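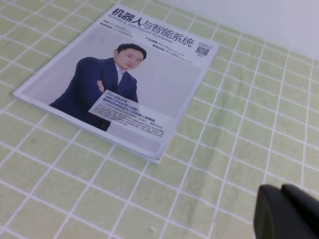 Para Jamila Howlader, um braço montado em oficina partilhada só merece o nome de manipulador quando outra pessoa, sem a ajuda de quem o construiu, consegue repetir-lhe os resultados. O critério é severo e adotamo-lo nesta secção. O Grollel foi montado fora de qualquer laboratório, e a documentação do projeto anuncia 1638 ciclos de aproximação a uma revista pousada na mesa. Desses, só 236 têm registo completo das juntas. Os restantes constam de uma folha de cálculo sem indicação de quem a preencheu.

A Figura 2 mostra o braço sobre a toalha quadriculada, com a revista à direita da pinça. Os cabos correm por fora da estrutura, e não encontrámos qualquer ensaio que separe o seu efeito do erro de calibração.
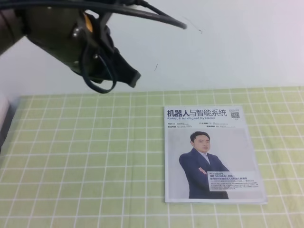 Lautaro Jara contrapôs que a folga dos cabos é irrelevante às velocidades usadas e que o erro dominante vem do controlador Quiroga. Pode ser. O argumento assenta em duas medições, ambas feitas com a pinça descarregada, o que nos parece pouco para excluir seja o que for.

Resta a questão do tecido. A grelha serve de referência métrica no código do projeto, mas um pano faz rugas e as linhas deixam de ser retas.
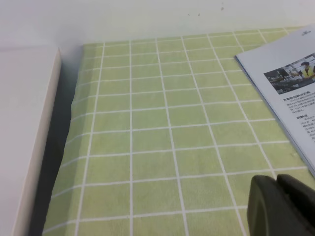 Uma ruga de poucos milímetros basta para deslocar a origem estimada, e o código não a verifica entre ciclos. Enquanto a referência não for rígida, tratamos a repetibilidade anunciada como um limite otimista.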